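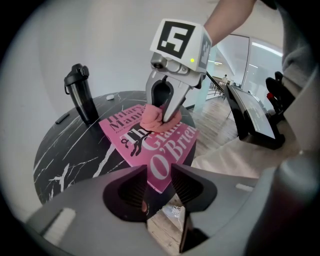
Tariff refunds: what importers need to file, and by when

Members who brought in finished textiles or printed goods under the old duty schedule may be owed money. The trade ministry has confirmed that the higher rate, applied at the port from last May, should not have covered shipments already under contract when the rate was announced. Importers who paid the difference can now claim it back.

The rule covers 26 tariff headings. Most of them are in household textiles, with a smaller group in paper and printed matter. The full list is in the notice the ministry sent to customs brokers, and our office can email a copy to any member who asks. Check the headings against your own entry papers before doing anything else. Several members have already called about goods that turned out to sit one line outside the list, and those claims will be rejected.

To qualify, a shipment must meet two tests. The purchase contract must be signed and dated before the announcement, and the goods must have left the port of origin within 11 weeks of that date. A purchase order counts as a contract if the seller confirmed it in writing. A pro forma invoice alone does not count. Framework agreements are a gray area. If yours sets a price and a quantity, file the claim and attach the agreement. If it sets only a price, talk to your broker first.

Jingyi Dong, who handles customs questions for members, has gone through the first batch of claims with three brokers. The most common problem is a mismatch between the name on the contract and the name of the importer of record. This happens a lot where a parent company signs and a local branch clears the goods. A one-page letter linking the two firms has been accepted so far. It should be on letterhead and signed by an officer of both companies.

The money itself will not come quickly. The ministry says it will pay refunds in up to 162 days from the date a complete claim is received. An incomplete claim goes to the back of the line when it is sent back in, so it pays to get the papers right the first time. No interest will be paid. Claims under 325 in local currency will be credited against future duty and will not be paid out in cash.

Two firms have told us how the process went for them. Baidoo, which imports bed linen and towels, filed as soon as the window opened and had a receipt number the same afternoon. Siyabonga Shezi in their shipping department said the online form timed out twice and that he would scan everything into a single file next time. Flurnik, a book and stationery wholesaler, had a harder time. Their goods were transshipped through Pavuvska, and customs wanted the bill of lading for both legs of the trip. They had only kept the second. The carrier was able to supply the first, but it charged a fee for the copy.

On the wider picture, there is no sign that the higher rate will be dropped for new contracts. Trade talks with Trindideo are set to resume in the fall, and textiles are on the agenda, but so were they the last time - and that round closed with a statement about fisheries. Thulani Radebe, who sits on the advisory panel for our members, expects the current rate to hold through next year. He suggests that firms pricing spring orders use the full duty in their costings and treat any cut as a bonus.

A few members have asked whether customers can demand a share of the refund. The rule says nothing on this. The refund goes to the importer of record. If your sales contract has a duty adjustment clause, read it closely, as some of them work in both directions. Fatima Potgieter has written a short note on the usual wording, and it will go out with the next mailing.

Claims are made through the customs portal under "Duty corrections." You will need your importer number, the entry number for each shipment, proof of payment, the contract and the bill of lading. Papers in another language need a certified translation, but only of the pages that show the parties, the date and the goods.

Questions can go to Jingyi at the office, mornings before noon. Please have your entry numbers ready when you call.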